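Search this notebook
Print this entry | E-mail this entry

Tableware, day 2 – the teal set by the tiled wall

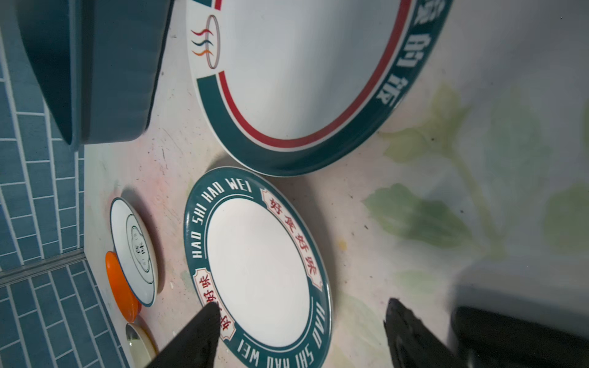 Josefien asked before I had even put my bag down whether we are going to treat the big dish and the lettered plate as one set, and she thinks we should not. In her opinion the shop only put them together for the color. Pantelis answered that the people who eat from them will see one set, and the sorting list should follow the people who eat. I leave both opinions in the notebook and continue with my own notes.

What I have on the counter today, by the blue tiles: the big white dish with the wide teal rim, the medium plate with HAO SHI HAO WEI on the rim, the small saucer with the thin teal rim, the orange round piece, the cream one. Also the teal plastic container, which stays at the left side until I decide what goes in it.

Big dish. It has a thin red line inside the teal band and large white characters on the band. I can read 食飯, with help. Glykeria told me it is the everyday way to say "to eat a meal" in Cantonese, and that a grandmother would call it through the door. I wrote it with pencil on the card, and then with pen after she checked my strokes. The little mark with three wavy lines I call the "steam mark" in the list. Josefien calls it "the soup". We must choose one word, otherwise the search in the list will not find it. I vote for steam.

Medium plate. The capitals on the rim are the pinyin of the red characters on the cream labels, 好食好味. Now, this is a point where I made an error on Monday's card. I had written "good food" as the full translation. Glykeria says it is closer to "good to eat, good taste", and that the first half sounds more natural in Cantonese than in Mandarin, so the Mandarin spelling beside it is a little funny to her. I corrected the card. The old card I keep in the back pocket of the notebook, with a line through it.

Question to myself: do we write the capitals as they stand, with no tone marks? I think yes. The list says what is on the plate. If somebody wants tones they can add them in the remarks field.

Small saucer. Thin teal rim, a faint print in the center with small dark characters. I tried to read them with the magnifier from Lundgren and with the desk lamp from the side, and I could not be sure of even one. Dionysis tried also. He had an idea for the first character and then he took it back. On the card it says "center print, faint, not read". Please do not fill this in from memory or from a catalog. I would like Glykeria to look at it in daylight – the lamp in this room is too yellow for faint print.

Orange piece. Lid or dish? I wrote lid first, because of the shiny curved edge, and Garnet wrote dish on his copy. We have not decided. For the moment the card says "orange, round, lid or dish". It is not beautiful but it is correct.

Cream piece, with pale yellowish inside. It belongs with the odd pieces in my opinion. It takes card number 123.

About the shelf. The Kivindale cupboard has low spaces between the boards, and the big dish will go in only on the lowest one. I measured the opening at 259 mm, so nothing tall can stand over it. If we put the medium plate on the big dish we need felt between them. The felt that came from Tivach is too thin, it moves when you pull the plate. Tastis has a thicker one, sold in packs of 9. One pack will be enough for this shelf. Pantelis will order it if I remind him, so: remind Pantelis.

Washing. By hand only for the printed pieces, soft cloth, no rough side of the sponge. The container can be washed any way you like.

To do:
– saucer to the window for Glykeria, Wednesday morning
– decide the word: steam mark or soup
– lid or dish, ask Garnet to bring his copy
– felt from Tastis
– new card for the medium plate, clean copy, my handwriting was bad

Later, 4:40 p.m. Josefien came back and we agreed on this: one shelf, separate cards, and a remark "same color family" on each of the teal ones. She still does not want the word "set" and I did not write it. The container will hold the felt pieces when they arrive.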